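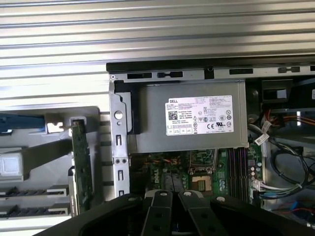

Desktop computer stripping

Desktop computer stripping is the partial dismantling of an office tower computer so that its parts can be reused, sold or sent for metal recovery. Supporters call it a simple craft with a good return. The evidence for the second half of that claim is thin.

Usual order of work

The tower is laid on its side and the side panel taken off. Memory modules and the processor are generally removed early, being small and the easiest to sell. Drives follow, then the power supply, and the motherboard comes out last. Guides differ on whether cables should be unplugged at the start or as each part is reached, and both camps present their habit as a rule.

On boards with a land-grid socket, the contact pins are in the socket and the processor has flat pads. The pins bend easily. A bare socket is often described in sale listings as "tested", a word that tends to go undefined.

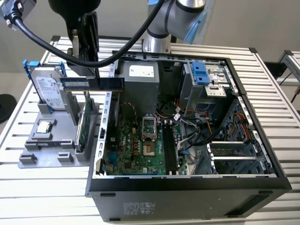

Murkcombe Hardware Reuse Group: Reference Pages

Claims about value

A leaflet issued by the Lillesine repair network states that 800 towers were stripped in one year and that almost 443 kilograms of board were recovered. It does not say how the weighing was done, or why a weight given to the last kilogram needed an "almost". Joris Peeters, in a talk at Coltbridge in July, put the time for one tower at 17 minutes, a figure now widely repeated. He was timing an experienced worker on a familiar model, and the clock stopped before any sorting.

Prices for used power supplies are also quoted too generously. Many office models use connectors or case shapes that suit only their own maker's machines, and the pool of buyers is small.

Parts commonly left in place

Drive cages, brackets and expansion-slot covers usually stay with the case and go for scrap.
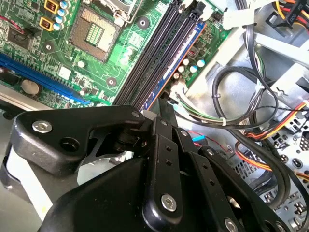
The motherboard is a harder decision. Left in the case, it keeps its mountings and is less likely to be flexed or knocked, but storage takes far more shelf space. The Pop method, named after a parts shop, favours leaving it in until a buyer is found. No comparison of breakage rates has been published, and the shop's own account rests on 2 batches.

See also: Land grid array; Computer recycling; Power supply unit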